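Home | Issues | Features | Columns | Subscribe | Contact
Print this article | E-mail this article

The Slack in the Line
Wednesday, December 16, 2020
By Murray Robichaud

The passenger elevator in the Ovbridge grain exchange has 12 stops and one traveling cable. The cable hangs from a bracket halfway up the shaft, drops in a long U beneath the car, and comes up to a terminal box on the underside. It carries lighting, door control, the phone and the alarm. In August it was replaced for the second time in the building's life.

Kalliopi Sarantis, who maintains elevators across Plallcombe county, cut the old cable into short lengths and stripped them at her bench. The jacket was sound. Inside, 2 conductors had parted completely, both on the inner side of the bend. The fault had shown up as a door that reopened at the fourth floor and nowhere else.

Copper fails in bending much as a paper clip does. Each pass through the loop stretches the outer strands and compresses the inner ones, and the metal hardens until it cracks. Finer strands tolerate a tighter curve. So does a shorter lay, the distance over which the strands make one full twist around the core. The Ovbridge cable was rated for a loop 90 centimeters across. The bracket had been moved during a wall repair, and the loop had been running narrower.

"People size the conductor and forget the hang," Sarantis said. She now measures the loop at every annual visit and writes the figure inside the controller door.
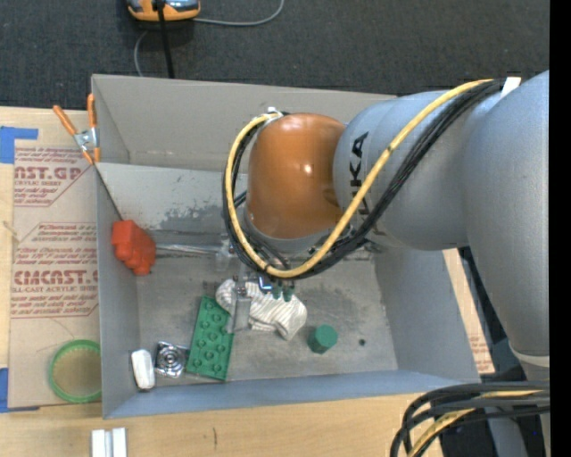
Fixing points cause as much trouble as radius. A clamp set too close to the bend turns a gradual curve into a hinge, and the strands break at the clamp edge. The rule holds outside the elevator shaft: on a KUKA arm, the yellow cable and the black bundle beside it dip under the orange wrist joint and loop up its left side, with a white fastener at the upper left of the joint and a strap back where the bundle meets the upper arm. The length between two such points has to take up the motion, and a strap moved a short way can change where the bending falls.

Orestis Vasilakis, who taught the wiring course at Mengal for many years, had students hang a sample from a beam and flex it by hand - 190 cycles, then a continuity test. Few samples failed. The purpose was to let them feel the jacket stiffen on a cold morning.

The new Ovbridge cable is flat, with a steel support member along each edge. The bracket is back on its original bolts.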